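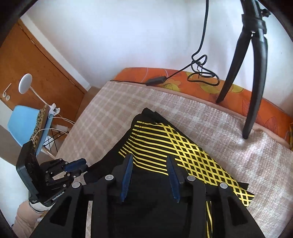
Black garment, blue pads.

Plendside's clothing swap is back, and it's bigger than ever! The free event returns in February at the old Nakamura building, with 18 tables of shirts, coats, sportswear and kids' clothes, up from just eight last winter.

The rules are wonderfully simple. Bring clean clothes in good shape, get a token for each piece, and trade your tokens for anything you like. Each person can bring up to 90 items (yes, somebody asked!), and tokens left over from last winter are still good. Drop-off opens two days before the swap, at the side door on Trisell Street.

There's a mending corner this time too, with sewing machines, spare buttons and a big box of zippers, so a jacket with a stuck zipper no longer has to stay home. Sportswear gets its own row after running out in the first hour last time.

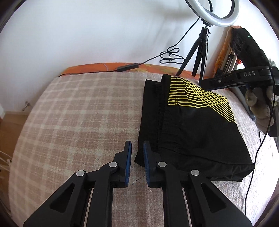
Kartini Tambunan wrote in to say that she got her whole winter wardrobe at the last swap and would love to see a longer evening session for people who work late. She also asked for more mirrors, and we couldn't agree more!

The evening session is still being worked out, but the mirrors are coming. Sign-up sheets for the mending corner are at the Plendside library front desk now.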